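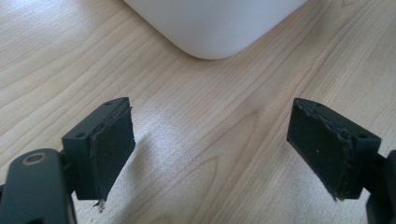 *The pale tabletop, with the grain running on the diagonal.*

# Table questions I get all the time

I sell small tables out of my shop, Zalline, and the same questions land in my inbox every week, so I finally typed up my answers. If yours isn't covered, write to me (Trinity Kapoor, one-woman help desk) and I'll get to it, usually by evening.

**Why is the grain so wavy on one side and calmer on the other?**

That's how the wood grew! I love a wavy board and I'll pick one over a straight one any day. If you'd like something quieter, say so when you order and I'll set a plainer top aside for you.

**Will it stay that light?**

Mostly, but pale wood does warm up over time, especially near a window. Move your bowls and boxes every so often during the first months or you'll end up with a lighter patch in the shape of whatever was sitting there. Ask me about my fruit bowl.

**My table looks hazy in one spot. Is the finish ruined?**

First, walk to the other side of the room and look again. A smooth top with a bit of sheen throws back a lot of light, and a bright window or lamp can wash the grain right out. If the haze moves when you move, it's glare. If it stays put, it could be moisture under the finish, so leave it uncovered for 2 days before trying anything else.

**Can I put plastic containers straight on it?**

Sure, for everyday stuff. I wouldn't park one there all summer, though, and please wipe the bottom first, because grit under a box is what scratches a table.

**What do you clean it with?**

A damp cloth and then a dry one, going with the grain. A drop of dish soap if it's sticky. No scrubby pads, no bathroom spray!

**Can I sand out a scratch myself?**

A light one, yes. I use 400 grit, by hand, with hardly any pressure, and then a thin coat of finish. Practice underneath where it doesn't show. For anything you can catch with a fingernail, send me a photo before you start.

**Do you do bigger tops?**

Not at the moment. Harriet Escobedo at Kushnir takes on dining tables and she's wonderful, but get in line early (I think she's booked into September).

**Can I come see one in person?**

Please do! I'm in the shop Saturday mornings from 10. Bring a paint chip or a bit of your flooring if you're trying to match something, it helps a lot more than a phone picture.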